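Research Associate, Election Observation and Foreign Information Monitoring

Bilier Institute for Governance Studies
Location: Donnelly Building, second floor
Posted: 17 July 2019
Reference: 275

The Bilier Institute is recruiting a Research Associate for its work on election observation and cross-border media influence. The post is fixed-term for 18 months and is full time. It reports to Kwame Agbenyega, Head of Monitoring.

Background

The Jostholm program compares how national election authorities accredit foreign observers, and how state-funded broadcasters cover the missions once they arrive. The first working paper, issued in June, dealt with accreditation rules. The next stage covers broadcast and online coverage during the official campaign period.

Duties

Maintain the Skamine archive of mission statements, accreditation decisions and broadcast transcripts.
Code transcripts against the program codebook and resolve disagreements with the second coder.
Draft country notes of up to seven pages for use by legislative staff and foreign ministries.
Answer source queries from outside readers.
Travel outside the country on no more than two occasions per year.

Requirements

Master's degree in political science, international relations, law or a related field.
Working knowledge of one language other than English in which election coverage is broadcast.
Experience with content analysis, including reliability testing.
Ability to write short, plain text to a deadline.

Familiarity with election law is useful but not required. Applicants who have served on an observation mission in the past 2 years must list the mission and the sponsoring body. Current employees of a political party or a government press office are not eligible.

How to apply

Send a cover letter, a résumé and one writing sample in a single file to the recruitment office, quoting the reference above. Co-authored samples are accepted if the applicant's sections are marked. Do not send references at this stage. 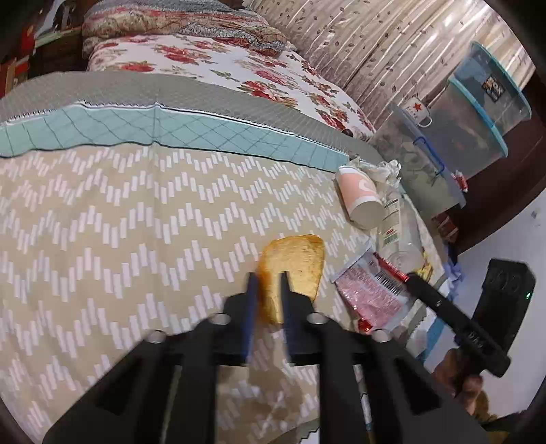 A single potato chip over a patterned tablecloth.

Shortlisted applicants will complete a timed coding exercise and an interview with the monitoring team. The exercise may be taken remotely. Applications received without a writing sample will not be reviewed.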